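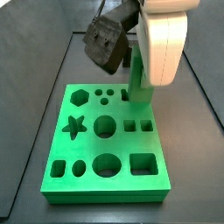 Shape board play sessions – families wanted

Zalley is a small workshop in Troltport that makes sorting toys, and we are looking for families with young children who would like to come in and play with our newest board before we settle on the final design. If you have a child between 2 and 5 at home, and a free morning or afternoon, we would love to hear from you!

The board we are working on is called Gudano. It is a chunky green block with holes cut into the top, and each hole wants a piece of its own. Some of them are friendly and easy to find, like the big round ones. Others ask a little more of small fingers – the star, for instance, has to be turned just so before it will drop in, and the smaller round holes can be a real puzzle for a child who has only just learned to let go of things on purpose. We argue about those holes a good deal over lunch, and we would much prefer to have the matter decided by the people who will be playing with them.

A visit lasts about 635 seconds of real play (Arnaldo timed the trial visits, bless him), plus as much time as you need for coats, juice, questions and a trip to the bathroom. You stay with your child the whole time. We ask for 3 visits in all, spread over a few weeks, so that we can watch how favorites change once the board is no longer new.

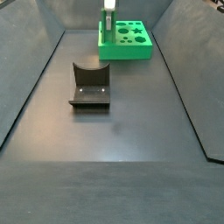

Children can go at the board any way they please. They may start with the star and leave the rest, or put one block in and out of the same hole until it is time to go home, and we will be just as happy. We only ask that you hold back from helping for the first few minutes, hard as that can be, and that you tell us afterward what you noticed, because you know your child's faces far better than we do.

Every family gets bus fare or parking, a snack, and a finished board of their own when the new version is ready in January. Brothers and sisters are welcome to come along, and there is a reading corner for the older ones.

To sign up, write to Arnaldo Mendes at the Zalley workshop, Fujimoto Building, Troltport, by Jul 11, 2018. Please give your child's age, any allergies, and the times of day that suit you best.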